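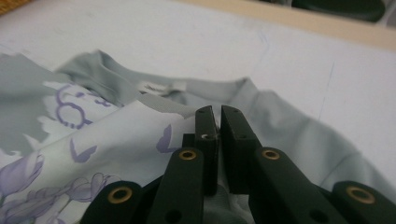 POVVILLE – Abreu Press will publish "The Ferry Letters" in September, a 254-page novel by Riku Honda that draws on notes his grandparents wrote each other across a closed border.

Honda is wary of the phrase "based on a true story," and asked that it be kept off the cover.

"I had 11 letters, and half of them are about shoes," he said. "The rest I made up. People should know that before they cry over it."

A film option has been signed with Findby. Honda doubts it will come to much – his last book was optioned too, and no film was made.

The first printing is 524 copies. Review copies are available from Abreu's publicity desk in Povville.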